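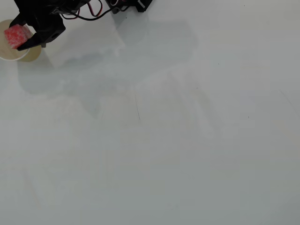

Visit Report: Tabletop Robot Arms for the Instruction Workshop

Prepared for the Equipment Planning Group, Semaan Technical Institute

Purpose of the visit

The Institute intends to add small robot arms to its instruction workshop in the next budget year. Three members of the Equipment Planning Group visited the demonstration laboratory at Platent in September. The visit began at 9:30 a.m. and ended shortly after lunch. The group had been asked to see the equipment at work, to obtain prices in writing, and to report on what the Institute would need to have in place before an order could be signed.

A previous proposal, submitted by the workshop in the spring, was returned for lack of detail on running costs. The present report is meant to supply that detail as far as one visit allows.

Arrangements at the site

Platent occupies the ground floor of a former printing works. The laboratory is one long room, with the arms mounted on plain white tables and the computers on a separate bench. Visitors are given a short safety talk and asked to stay behind a floor line while an arm is powered. The group was told that this line was set by Platent's own staff and that the manufacturer's manual leaves the distance to the buyer. The Institute will have to write its own rule, and the Safety Office should be consulted before the room plan is drawn.

The task used for demonstration is a simple one. The arm takes hold of a small red foam cube and carries it to a paper cup. Platent uses the same task for every visitor and for the first week of its own training course. The materials cost next to nothing and can be replaced from a kitchen cupboard, a point the group noted with some interest after reading the price list for the supplier's official practice kit.
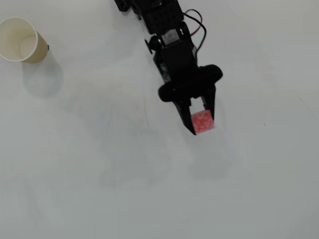

Staff were candid about the limits of arms in this price class. The motors are hobby-grade servos, and the wiring runs along the outside of the arm. Platent inspects the cables at the start of each working day and keeps a written log. Servo replacement is the largest single item in its repair spending. The group was shown the log and found it clear and well kept. A similar log should be required of our own workshop from the first day of use.

Equipment and prices

Two suppliers were discussed. Resix sells a complete arm, assembled and tested, with a parallel gripper and a power supply. Kakard sells a kit of parts for the same general purpose, to be assembled by the buyer. Platent has bought from both.

The Resix arm was quoted at $2000 per unit. The quotation includes delivery and a one-year warranty on the motors, but does not include a camera, a mounting plate, or a computer. The Kakard kit is cheaper to buy. Platent was not willing to recommend it for a first purchase, as assembly took its technicians far longer than the kit's instructions allowed, and one kit had to be taken apart and started over.

The workshop expects to teach 22 students in each section. With students working in pairs, a full set would be 11 arms, or $22,000 at the quoted price before accessories. The group does not consider this a reasonable first order. Two arms would let the instructors prepare lessons and learn the maintenance routine, and would fit within the small equipment allowance without a separate capital request.

The following items were not in the spring proposal and should be added:

Spare servos, at least one of each type used in the arm
Spare gripper fingers
Cameras and camera mounts
Clamps or mounting plates suited to the existing tables
Replacement table surfaces
An emergency stop switch within reach of each station
Technician time for setup and for the daily inspection

Table surfaces deserve a remark. Platent's staff asked us to budget for them from the start. Their preference is a plain, pale top with nothing printed on it, which makes a colored object easy to pick out in camera images. Such a top will mark with use, and a marked top is still fit for work in most cases. The staff's advice was to buy sheets that can be lifted off and exchanged, and to avoid fixing anything permanently to an expensive bench.

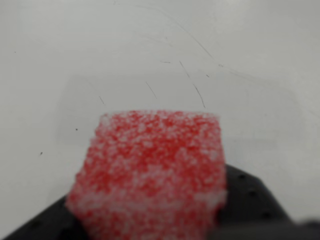
Camera placement was discussed at length. A view from above the table is useful for following the whole movement. A view from close to the gripper gives the operator a better sense of how the object is held, though at short range the object may be out of focus, and a lens should be tried before it is ordered in quantity. Resix offers its own camera as an extra. Platent advised us to compare it with ordinary webcams, and agreed to send the dimensions of its mounts.

Training and staffing

Platent offers a two-day course for instructors at its own site. The fee covers two persons and includes practice time on the arms. The group recommends that one instructor and one technician attend together, before the equipment is delivered if dates permit. Travel can be met from the staff development fund.

The room now proposed for the arms, Room 66, has enough outlets but is shared with the drafting classes in the afternoon. The arms would have to be covered or locked away every day at noon. Platent's staff thought frequent moving would be hard on the table mounts. The Facilities Office has been asked whether the drafting classes can be moved.

Recommendations

The group recommends the purchase of two Resix arms in the coming budget year, with spares and cameras listed as separate lines. A larger order should wait until the arms have been in use for one full term and the repair log can be reviewed. The Kakard kit may be considered later as a student assembly project.

Written quotations from Resix are attached to the file copy of this report. Kakard's current price list had not been received at the time of writing and will be forwarded to the Purchasing Office when it arrives.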